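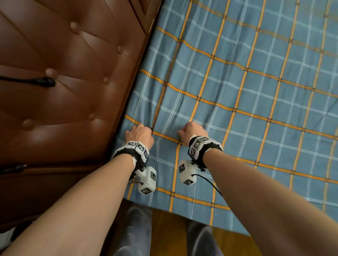
Cillach_Archive

The Vostdale workshop on the care of painted screens and paper, held in July, has published its summary. Members are invited to comment on the recommendation that every participating studio keep a written humidity record for each object under treatment.

Posted August 23, 2015

Takow
Our studio supports the recommendation. We treated 15 hanging scrolls last year, and the records were of considerable use when two of the linings began to lift. I would ask only that the form be kept to a single page.

paper_bench57
I must disagree. A small studio cannot take readings for each object at the interval proposed. One reading per room should be sufficient where the objects are stored together.

Cillach_Archive
The summary does permit a room reading for objects in closed storage. See section 9. The individual record applies once treatment has started.

paper_bench57
Section 9 refers to boxed items. Most of our screens are too large to box, and the text does not say how they are to be classed. I request that this be corrected before the form is issued.

James
I attended the second session. The question of large screens was raised and left for the next meeting. Until then, I would follow the room reading and note the position of each screen in the register.

Takow
That is acceptable to us. Will the paste samples also be sent out? We asked for 100 grams and have received no reply.

Cillach_Archive
Requests for samples should be sent to the Vostdale office in writing.

Contact the moderators | Copyright Vostdale Conservation Forum | Back to top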